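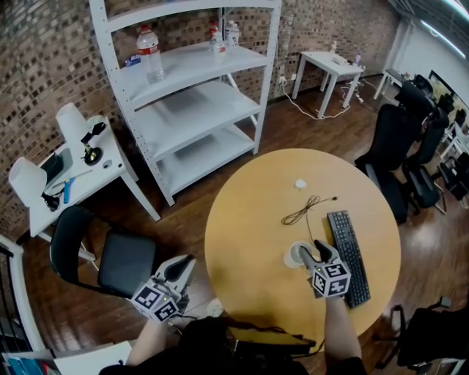

PLUTPORT — Fusudance, the winter social dance season that has been warming up the old Kjærgaard ballroom for longer than many of its dancers have been alive, returns in January, and everyone in Plutport and the towns nearby is warmly invited to come in out of the cold and take a turn on the floor. Doors open at 6 p.m. for each dance, a beginners' lesson starts at 6:30, and live music runs from 7:15 until the last waltz at 10.

Longtime guests will notice a few changes this winter, the biggest of them right under their feet. The ballroom floor, a maple floor first laid when the building was still the Kjærgaard seed warehouse and patched a good many times after that, was sanded and refinished over the summer. It had been getting slick along the windows and rather sticky near the stage, and regulars had learned to steer around both. Three boards beside the north door that used to squeak through every slow number have been replaced, although we kept one of the old ones, and it now hangs over the coat check with its nail holes showing.

The season is made up of evening dances through January, February and March, plus an afternoon family dance each month from 2 to 4 p.m. The full calendar, with the bands and the style of dancing for each evening, is posted on the ballroom door, in the window at Gukis, and on the notice board inside the Plutport ferry terminal. Copies are also tucked in with this month's town newsletter, so do check underneath the snow removal notice before you put yours out with the recycling.

January is given over to contra and square dancing, with a caller for every set. If you have never danced to a caller, you may be surprised how little there is to memorize. Each figure is taught and walked through before the music starts, and when somebody goes the wrong way (somebody always does, and very often it is a person who has been coming for years) the other dancers simply put out a hand and bring them back around. February turns to swing and foxtrot, with the larger bands, and March brings polkas, schottisches and a good long run of waltzes to send us all off toward spring.

Beginners are at the heart of Fusudance and always have been. The 6:30 lesson is included in the price of admission, and it starts from nothing at all, with how to stand and how to hold another person's hand without squeezing it. You don't need to bring a partner. We change partners after every dance, and anyone may ask anyone, whether to lead or to follow. It is perfectly fine to say no thank you, and it is also perfectly fine to spend the whole evening in a chair along the wall with a slice of cake, listening to the fiddles. Quite a few people do just that, and we would miss them if they stayed home.

Speaking of cake, Gukis will once again run the supper table. The bakery has been part of the season for so long that there are people who come chiefly for the cardamom rolls, and we hold nothing against them. This year the supper menu has been stretched to include a pot of split pea soup, a vegetable barley soup, dark rye bread with butter, and the apple cake that ran out before the break on nearly every night last winter. The bakers have promised larger pans. Coffee, tea and hot cider are free all evening with admission, and soup and bread are sold by the bowl and by the slice until everything is gone. Guests with a favorite mug are welcome to bring it along, and there are hooks above the sink to hang it on.

Music this season comes from bands within a day's drive of Plutport, several of them new to the ballroom. We had a great pile of recordings to listen to when the invitations went out last spring, and the hardest part was choosing between the accordion players, of whom this part of the coast seems to have an endless and cheerful supply. The opening dance will be played by the Fusudance house band, as it has been every year, and the first tune of the night will be the same one that opened the very first season. Dancers who play an instrument themselves can sit in for the half hour after the supper break during the January dances. Sheet music will be on a stand to the left of the stage, and tuning up is best done in the hallway, with the door shut, please.

The afternoon family dances are planned for children and whoever brings them. The dances are short, the circles are large, and there is a fair amount of galloping. Babies in slings and carriers have always come along, and there is a quiet room behind the stage with rocking chairs and a carpet. We only ask that strollers be left in the side hall so the exits stay clear. Supper isn't served in the afternoons, but Gukis will send over rolls and fruit at 3 p.m., and there will be milk as well as cider.

Last winter's season drew 756 dancers through the doors, a record for Fusudance and a very happy surprise after the stormy start to the year. Some of you will recall the February evening when the power went out midway through the second set, and the band carried on by lantern light while the whole room sang the melody to keep the back rows together. We can't promise to repeat it, though the lanterns have been filled with fresh batteries and are hanging where they always hang.

There are 700 season passes printed for this year, and they go on sale at the counter at Gukis and at the Plutport ferry terminal during regular opening hours. A pass covers every evening dance and every family dance, and it may be lent to a friend or a neighbor on nights when you can't use it yourself. Single admission is sold at the door each evening. Anyone for whom the price is a difficulty should just say "I'm on the list" at the desk. There isn't a list, and no further questions are asked.

A word on shoes, now more than ever with the new finish on the boards. Please bring a clean, dry pair with soft or smooth soles to change into, and leave boots on the racks in the entry, where mats and benches have been added. Gym shoes are fine if they haven't been worn outdoors. Stiletto heels are hard on maple and harder on neighboring toes, and we'd be grateful if they stayed home. Dancing in thick wool socks is an old Fusudance habit and is still allowed, but do take the corners gently. As for clothes, wear whatever you can move in and don't mind getting warm in. You will see long skirts and neckties alongside flannel shirts and work pants, and by the second set almost everyone has hung a sweater on the back of a chair.

The Kjærgaard ballroom is on the second floor of the Kjærgaard building, across from the harbor parking lot. The elevator is at the rear entrance, on the alley side, and the rear door will be unlocked and lit from 5:30 p.m. on dance evenings. Chairs with arms are set out near the elevator for those who prefer them, and a row of seats close to the stage is kept for guests who are hard of hearing. Parking in the harbor lot is free after 5 p.m. in winter. The number 81 bus stops at the corner by the ferry terminal, a short walk along the waterfront, and the last bus back toward the valley leaves at 10:20, so riders can stay for the final waltz and still have time to find both mittens.

If the weather turns bad, a decision on whether to dance will be made by 3 p.m. and posted at the ferry terminal and in the bakery window. Canceled dances are made up at the end of March wherever the band is free, and season passes and single tickets for the canceled evening will be honored then.

Groups of ten or more, including school classes and visiting dance clubs, are asked to leave word at the Gukis counter ahead of time so that extra chairs can be brought up and a little more soup put on. Lost property from last season, among it a great many gloves, one green umbrella and a very nice harmonica, is in the basket beside the coat check and can be claimed at any dance before the end of January.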